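Ticket 500
Subject: Planet carrier from bench gearbox, one gear binds on reassembly
Site: Stisthorpe workshop
Opened: December 16, 2024
Priority: Normal
Status: Open, waiting on parts

Problem as reported

Gearbox is the small Marinho reducer, 1993 build, off the Flerkuvska feed drive. It was stripped for cleaning and new grease. On reassembly the output turns freely for most of a turn, then goes tight, then frees up again. The tight spot comes back at the same place every time. No noise before the strip-down. Ring gear and housing were wiped out and checked by hand, no burrs felt.

Already tried before the ticket was opened:
- Backed off the cover screws and retightened them in a cross pattern. No change.
- Cleaned out the old grease a second time. No change.
- Turned the cover to its other position. Tight spot stayed with the carrier.

Log

Entry 1
Took the cover off again and lifted out the carrier with the gears on it. Input shaft turns fine by itself. Output bearing turns fine by itself. That leaves the carrier, the three gears on it, or the sun gear.

Entry 2
Carrier plate checked on the surface plate for flatness. It does not rock. Pins are tight in the plate and none of them wiggle. Put a dark cloth down on the table before going further, because small parts roll off the bare top and the shims are hard to find on the floor.

Entry 3
Gears back on the plate dry, without the ring gear. Plan is to spin each one on its pin, then take them off and look at the teeth and the bore one gear at a time.

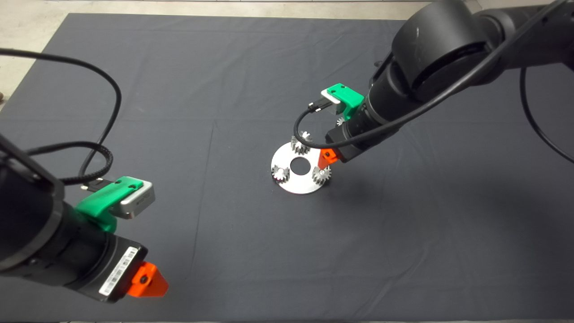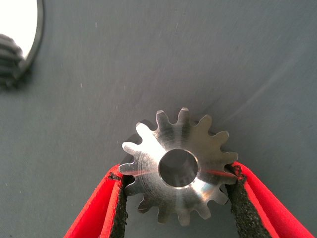 Carrier plate with the three gears on it (first photo); a single gear, face and bore (second photo).

Entry 4
Spun each gear on its pin by finger. Upper and lower left spin and coast. Lower right spins but stops sooner. Swapped lower right with upper. The slow one is still slow in the new spot, so it follows the gear and not the pin. Marked that gear with a dot of paint on the hub.

Entry 5
Went over the teeth of all three with the loupe. No chips. The marked gear has a polished line on one flank of 2 teeth next to each other. The other gears do not have this. Could be wear, could be the way it was cut. Bore edge on the marked gear feels sharp on one side. Lightly broke the edge with a fine stone, washed the gear, and put it back. It spins better but still does not coast like the other two.

Entry 6
Assembled the gearbox with the marked gear in. Tight spot still there, a little softer. Pulled it and put in the used gear from the spares drawer. Tight spot gone, but the used gear has more backlash than we want for the feed drive. Turned the output by hand for 20 turns with no change in feel.

Entry 7
Checked the sun gear while everything was open. Nothing found. Shims went back in the order they came out.

Finding so far

The bind comes from the marked gear. The pins, plate, sun gear and cover are cleared. Ring gear not fully cleared, but the tight spot went away with no change to it, so leaving it alone.

Next steps

Asked Pirnovstead for a matched set of gears. Do not order a single gear, they are sold as a set and mixing them is what gives the backlash. Waiting on a price and a date.

Until then the gearbox stays on the bench with the cover on and two screws in, hand tight. Do not fit it to the feed drive. Marked gear is bagged and taped to the housing. Please do not put it back in the spares drawer.

When the set comes in, repeat the spin check on the pins before adding grease, then log the result on this ticket and close it if the output turns clean.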